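Tavmont precision screwdriver case, reviewed by Pacita Padilla
September 6, 2020

I bought this one in April to replace a Staltetti roll that kept dumping bits in my bag. The listing had 2636 ratings, nearly all glowing, and I didn't believe them. I still don't, quite.

The case is the good part. It opens flat on a hinge, the lid is a smoky brown plastic you can partly see through, and the tray is dark with a molded grid of small slots for the bits. The handle is a slim gray pen shape with its own recess.
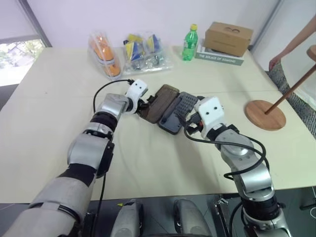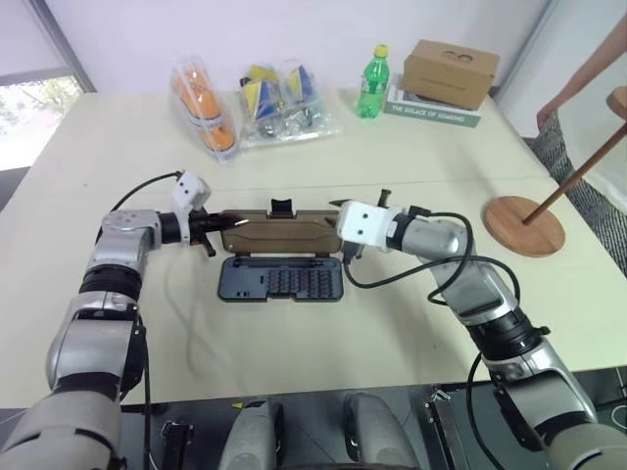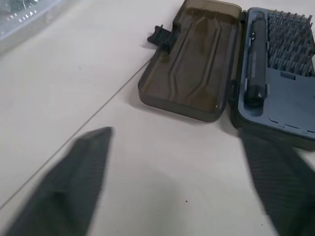

The case open on a white table. Handle and latch tab show best in the last photo.

My complaints are with daily use. The slots are tight, and with short nails I end up tipping the whole tray to get a bit out. The lettering on the handle is so faint it may as well be missing. I'd have liked some sort of label by each row, as on my old Yáñez set. The latch has held so far, but it's one small plastic tab and I don't trust it in a backpack.

I've opened two laptops and a kitchen timer with it and stripped nothing. Would I pay more than $11? No. The Butetano costs $9 more and I can't see where the money goes, so I'm keeping this for the desk drawer.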